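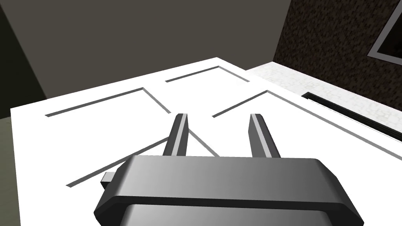

27/03/2025

Glaze notes, the Dinau white again. I opened the kiln this morning with my coffee still in my hand (bad habit, I know) and I'm happy to say the bowls on the middle shelf came out lovely, soft and a bit buttery, very close to the old Najjar batch that we all liked so much. The bottom shelf is another story. Pinholes on nearly every foot, and two of the mugs have crawled back from the handle so badly that you can get a fingernail under the edge.

Henrique Patrício thinks it's dust. He may well be right, as those mugs sat out on the rack all through the sanding last week and I only gave them a quick wipe before dipping. I had been blaming the glaze itself, which was thicker than I like, almost like heavy cream, and I kept telling myself I'd thin it and then there was always one more pot to do!

So, for the next round: same recipe, mixed fresh, 3,000 grams dry, put through the fine sieve twice. Let it sit for 24 hours and stir it again from the bottom, properly, with the long stick. Sponge every piece and leave it to dry before it goes anywhere near the bucket. I'd like to try a slower finish too, with a hold of up to 30 minutes at the top, and see if the pinholes get a chance to heal over.

I've set aside 10 test tiles in the Divis clay and marked the backs in iron oxide. Please don't borrow them, however handy they look as spoon rests. The Stellari clay is still too wet to cut, so it can stay under its plastic for now.

Also, the lid of the small bucket has split again and the tape isn't holding. If anyone is going past the hardware store, a new one would be very welcome, and I'll pay you back out of the tea tin.

Witness cones from this firing are on the windowsill, bottom shelf on the left. Have a look at how far that one went over and tell me what you think.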